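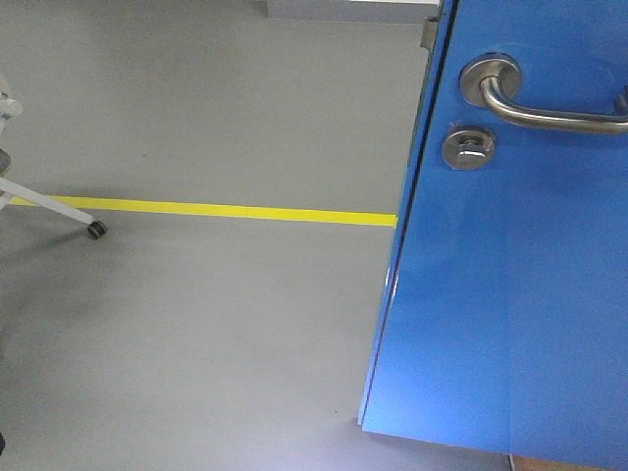 The blue door, open.

Feb 15, 2020

League office diary, Jindstead Spring Series

The qualifying stage closed this afternoon with the last two matches of the lower bracket. Clatus defeated Pikudham by two maps to one and takes the final place in the playoffs. The result was confirmed by the match officials and entered in the standings before the evening broadcast.

Play on the second map was paused for 20 minutes after one competitor lost connection to the server. The officials restored the game from the last saved state, as the rules allow, and both teams agreed in writing to continue. Pikudham has since asked for a review of the pause. The request was received within the time limit and will be answered on Monday.

Sugawara remains first in the table and will choose its opponent for the opening round. The team has until the end of next week to submit its choice, together with its final roster. Rosters may list one substitute. Late changes will be accepted only on medical grounds.

Ticket sales for the March final stand at 932. A further 50 seats are being held for players' families and will be released to the public if they are not claimed. The stage plan was returned to the venue with two corrections - the player booths must face away from the main screen, and the observer desk needs its own power line.

Still open: the practice room schedule, the spare headsets, and the wording of the notice on phones in the booths. The draft notice is on the shared drive.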